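Wumitach has cut replacement blades for paper mills since the plant opened, and its sharpening manager has spent most of that time on one question: when to pull a blade that still works.

"Operators wait for a bad edge on the sheet," she said. "By then the bevel has been rounded for several shifts."

Her shop now goes by cut count. A guillotine blade running uncoated stock comes out at 3000 cuts, and coated stock shortens that considerably. Clay fillers are abrasive, she said, and the wear shows first at the end of the blade where the stroke begins.

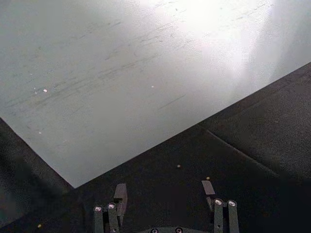 Regrinding takes four passes on the wet wheel, followed by a hand hone. The bevel angle stays the same unless the customer changes stock. "People ask for a steeper bevel to get more life," she said. "They get more life and a worse cut."

One customer, Juma, kept a log on a single blade from June onward. It reached 1427 cuts on heavy coated board before the clamp pressure had to be raised — her usual signal to stop. She would like more customers to record pressure. Most write down the date and nothing else.

The shop plans to add a second grinder next spring.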